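Home Features Food & Land Letters Back Issues Subscribe
Search the magazine Enter keyword Go

The hedge that divided a valley

For most of the spring, if you wanted to start an argument in Lurham, you only had to mention hedges. You could do it in the post office queue or at the bar of the cricket club, and by the time your change was counted out you would have heard three opinions and a story about somebody's grandfather.

It began with a plan from Vistine, the estate company that owns a good deal of the lower ground between the village and the river. Vistine wanted to take out a long run of old hedge to make four big fields out of a patchwork of little ones, so that modern machines could turn without clipping the gateposts. The district council at Wonent had other ideas, and by November it had written a local rule asking any farm over 400 acres to give 48 days' notice before a hedge came out, and to put a map of the work where anyone could read it.

It sounds such a small thing, a notice and a map! Yet I sat through the evening when it was put to the vote (on a very hard chair, with a very good slice of parkin to make up for it), and I have been to quieter football matches. The farmers felt they were being watched. They said the weather does not give notice, and that a dry week in early autumn can be the only chance you get. The people from the lanes talked about barn owls, and mud on the road, and the flood that came up to the doorsteps in Aoun, the hamlet just downstream, where a good thick hedge bank is a comfort on a wet night.

I found myself nodding at both sides, rather uselessly. I grew up on a small dairy farm, and I remember my father's face when an envelope with a council stamp came through the door. I also remember the hedge behind our yard, full of sloes and wrens, and how bare the hill looked the winter after it went.

The rule passed by four votes, well after ten at night, and there was a bit of stamping on the floorboards before we all went out to find our cars. Vistine has said it will follow it, though it would like the wording on emergency work made plainer, and on that point I think even the owl people agree. The first map is pinned up in the library porch at Wonent, beside the bus times, with pencil notes already creeping in from the margins.

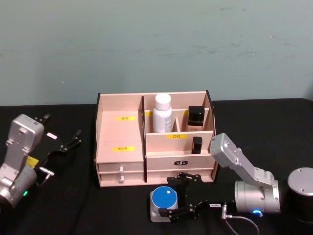 What happens next

The council will look at the rule again after its first full year. Until then, maps can be read in the library porch during opening hours, and comments may be left at the desk or posted to the district office in Wonent. Work on the first stretch, along the Aoun road, can't begin until the notice has run its course, and the farm there has asked walkers to keep to the upper path while the banks are being measured.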